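Keep the Small Grocery Store Open Late

2025-06-04

The Wosteo on Clavitz Street used to close at 11. Since December it has closed at 8, and the sign on the door says the new hours are permanent. I think this is a mistake, and I think the town should say so before the other two stores on that side of the river do the same.

Our side has 2,608 households. A good share of the people in them work at the Drendano plant or at the hospital, and the second shift at both places ends after 8. If you get off then, your choices are the gas station or the highway supermarket, a 15 minute drive if you have a car. The last bus out there leaves at 7:40.

The company's case is that the late hours didn't pay. I believe that. A store with two people on the clock and a handful of customers is not making money at 10 at night. But the same store got a break on its property tax when it opened, and the town gave it for one purpose, to have fresh food within walking distance. Walking distance doesn't help much if the door is locked when you walk up to it.

People tell me to plan better and shop on Sunday. I do shop on Sunday. Bread and rice keep fine, and so do canned beans. Fruit is where the plan falls apart. You buy a bag of pears hard as wood, they all ripen on the same afternoon, and by Thursday you are throwing half of them out. The sensible way to buy fruit is a little at a time, on the way home.

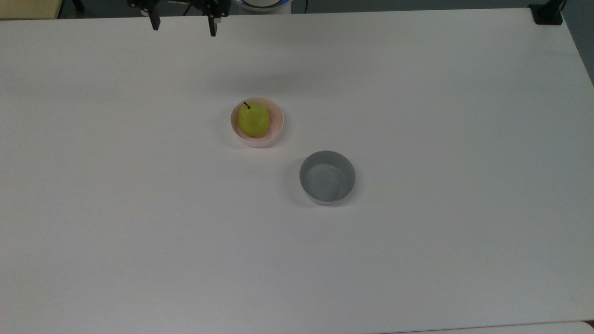

The gas station does sell fruit, to be fair. It sells bananas at 90 cents each, in a basket by the register, next to the lottery tickets. I don't blame the owner. He runs a gas station.

What would I have the town do? The Montecinos neighborhood plan, which the council passed and then mostly forgot, already has $4,000 a year set aside for "food access." So far it has paid for a printed map of stores. Put that money toward two late nights a week, say Tuesday and Friday, and ask the company to cover the rest as part of its tax deal. It won't cover the whole week. Two nights would still be enough for most people on second shift to get by.

The tax deal comes up for renewal this year. Council members should read it again before they vote, and they should ask for the hours in writing.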